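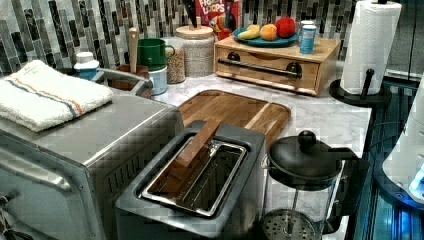 I have spent most of this week rearranging the kitchen worktop and I am far more excited about it than any grown woman should be! It started on Thursday, when I wanted to make one slice of cheese on toast and had to move 7 things before I could get the oven door open. Seven. I put the cheese back in the fridge and started clearing.

Our worktop is not big. From the corner to the edge of the sink it measures 199 cm, and when we moved here to Wunstead we thought that was loads, because the last flat had a chopping board balanced on a washing machine. Then the bread box came, and the toaster oven, and it all just filled up.

So the rule I'm trying now is that food we reach for every day stays out and the rest has to earn its place. The bread box stays, obviously. I love that thing. It's pale wood with a drawer at the front and a long dark bar of a handle, and because the top is flat it gives you a whole extra shelf - I keep the fruit up there now on the teal plate. We eat so much more of it this way! When it lived in the fridge drawer the apples went soft and we'd find them weeks later.

The jars have all gone in the back row. The big speckled one with the wooden lid was a present from my friend Edit Katona, who bought it at the Hirneo market and carried it home on two buses wrapped in her cardigan (thank you Edit, it's still my favourite). The glass jar is next to it and the blue and white canister is beside that, with my green mug on top, which I know looks daft, but I make tea first thing and I can find it with my eyes half shut.

Cereal is the one thing I can't solve. The Froot Loops are too tall for the cupboard unless I lay the box down, and then they go everywhere, so they're leaning next to the knife block for now. Rasa says decant them. I tried that once with muesli and ended up with a full jar plus a box with one bowlful left in it, so I had 2 things to store where I'd had one.

The toaster oven was the big question. Manju Rana from upstairs has hers on a trolley, and I was very tempted, but we use ours nearly every night and I'd miss having it at elbow height. It stays at the end, and a folded tea towel lives on top when it's switched off and cold. The towel comes off before anything gets cooked, and I've been strict about that.

I also gave the wall tiles a proper scrub while everything was out of the way. They're those skinny upright mosaic ones in black, grey, white and silver, and there is a LOT of grout. It took me roughly two hours with an old toothbrush and a bowl of bicarb, with the radio on, and I enjoyed every minute of it.

Next up is the cupboard under the sink. I'm a bit scared of it. If anyone has a good way of storing spare kitchen rolls, do leave me a comment, as I've got a multipack sitting in the hall.

Siiri

Last updated: November

Recent posts
Soup for a cold Thursday
The drawer of mystery lids
Edit's plum cake, finally written down
Painting the hall (second attempt)

Contact | © Siiri Vaher | Back to top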